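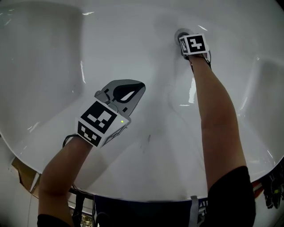

Household Water and Waste, Session 2: Cleaning Sanitary Ware

Notes for students on the Gastthorpe course. Tutor: Noémi Hajdu

Glazed surfaces

Most basins and toilets are made of vitreous china, a clay body fired with a glass-like coating. The glaze is what keeps water and dirt out. Once it is scratched, stains hold in the marks and the basin looks grey however often it is washed. Scouring powder and wire wool do most of this damage.

Limescale

Hard water leaves calcium carbonate behind when it dries. It builds up first at the tap base, around the waste and under the overflow. A weak acid dissolves it. White vinegar mixed with the same amount of water is enough for light scale. Leave it on for 35 minutes, keep it off chrome and natural stone, and rinse well.

Never mix an acid cleaner with bleach. The two give off chlorine gas. Rinse fully between products and open a window.

Soap film

Soap reacts with the minerals in hard water and forms a dull layer. Washing-up liquid and a soft cloth will shift it if the basin is done regularly. Work from the rim down to the waste so that dirty water does not run over clean parts.

Slow drains

Hair and soap collect in the trap. Put a bucket underneath before undoing it, and check the washer when it goes back.

For next time

Read the Datach booklet, sections on taps and washers. Lajos Sipos will take the practical, which lasts 50 minutes. Bring gloves and an old toothbrush.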